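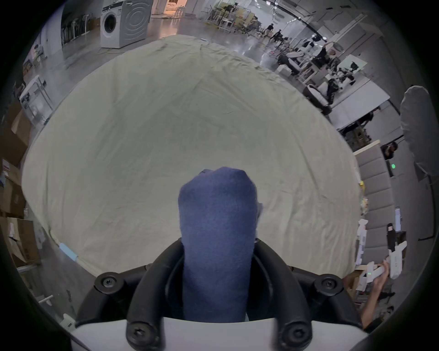

The management of bedroom temperature during the warm months has been addressed on this blog before, but only in passing, and the earlier remarks were written while I still lived on a ground floor. My present apartment is on the top floor of the Musis building in Olledo. It has west windows and a dark roof, and the bedroom takes in heat well into the evening. The present post sets out the arrangements I have adopted since moving in. Bedding is the smallest part of the matter, although it receives most of the attention in stores. A plain pale sage-green sheet, spread wide and left with its long creases, serves as well in July as anything sold under the heading of cooling. The larger questions are when the windows are opened, what covers them during the day, and how air moves between the rooms.

Windows are considered first. For the first summer I kept them open from morning until late at night, on the general belief that moving air is always preferable to still air. The result was a bedroom that stayed warm until after midnight. The present practice is to open the windows when the outdoor air has fallen below the indoor reading, and to close them again before the street begins to warm. In Olledo the first of these points usually falls late in the evening and the second shortly after six in the morning. A simple thermometer on each side of the glass is sufficient. No application or subscription is required.

Coverings come second. The blinds supplied with the apartment hang inside the glass, and by the time sunlight reaches them the heat is already in the room. The building does not permit outside shutters. It does permit removable screens, provided that they are fixed to the inner part of the window opening and can be taken down for inspection. I submitted a request in April and received approval before the hot weather began. The screens were ordered from Agyeman, a window supplier on the north side of town. The total for the bedroom and the living room, with delivery, was $560, and I fitted them myself over two evenings. A less costly outcome could be had by limiting the work to the bedroom, and residents on a fixed budget may wish to begin there.

It should be noted that the screens darken the rooms considerably. I regard this as acceptable in the bedroom. In the living room it has been less welcome, and on overcast days one screen is taken down and stored behind the bookcase.
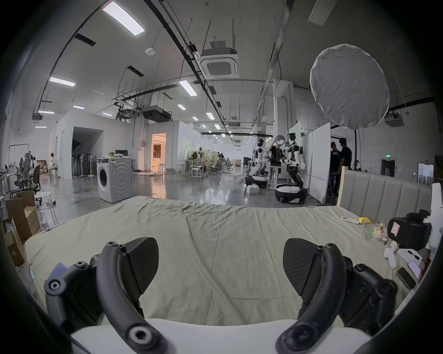

Would it be simpler to close everything and run a portable air conditioner, a reader asks under the earlier post. The same reader reports that a small unit solved the problem in one afternoon, and that the time spent on thermometers and screens could be put to better use.

The point is a fair one, and I have no objection to air conditioning where it can be installed properly. My own difficulty is with noise. A portable unit was lent to me for a short period during the first summer, and it cooled the bedroom without any trouble. It also started and stopped through the night with a heavy thump that I could not sleep through. The hose required a gap in the window, which had to be packed with towels each evening. Persons who sleep deeply will reach a different conclusion, and they should feel free to do so. For a household with an infant, an older relative, or anyone in poor health, mechanical cooling should be treated as the first choice, and the measures described in this post should be treated as a supplement to it.

Air movement is the third consideration. The apartment has windows on the west side and a single small window in the kitchen on the east. With the bedroom and kitchen doors open, a weak current passes through the hall on most nights. With the bedroom door closed, it stops entirely. I had formerly slept with the door closed as a matter of habit and was slow to give this up. A wooden wedge now holds the door in place so that it does not swing.

A fan assists when the night is still. Mine is a Darnar floor model with 4 speeds, of which only the lowest is quiet enough for use during sleep. Its position has been changed several times. Pointed at the bed, it dried my throat and gave me a stiff neck. Set in front of the west window and turned to face outward, it pushes the warm air out of the bedroom and draws cooler air in from the kitchen side. The effect is gradual. I run it in this manner from the time the windows are opened until I retire, and then turn it off if conditions permit. 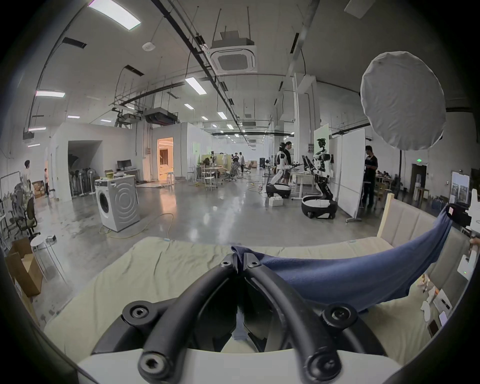 Humidity has a bearing on all of the above. Olledo is dry for most of the summer, and the indoor reading on a typical evening stands at almost 43 percent. Under those conditions a fan is effective. During the damp spells that arrive toward the end of August the reading climbs well past that figure, and the same fan at the same setting gives very little relief. On such nights I do not dry laundry indoors, I cook before noon or use the stove as little as possible, and I keep showers short with the bathroom door shut. None of these steps is pleasant to observe for weeks at a time. The damp spells are seldom long.

Some smaller matters may be mentioned for the record. Lamps with older bulbs were replaced, as they gave off more heat than I had supposed. The computer, formerly left running overnight, is now shut down after supper. The mattress was moved a short distance from the west wall, which holds the warmth of the afternoon and can be felt with the flat of the hand late into the evening. A light cotton cover is kept folded within reach for the hours before dawn, when the room is at its coolest and I have on occasion woken cold.

Two items remain open. The first is the ceiling, which is directly beneath the roof and receives no insulation that I am aware of. I have written to the building management to ask whether the roof will be coated in a lighter color when it is next resurfaced, and have been informed that the question will be raised with the contractor. The second is the hall window on the common landing, which was painted shut at some time in the past. If it could be opened, every apartment on the floor would benefit. A request concerning that window has also been submitted, and any reply will be posted on this page.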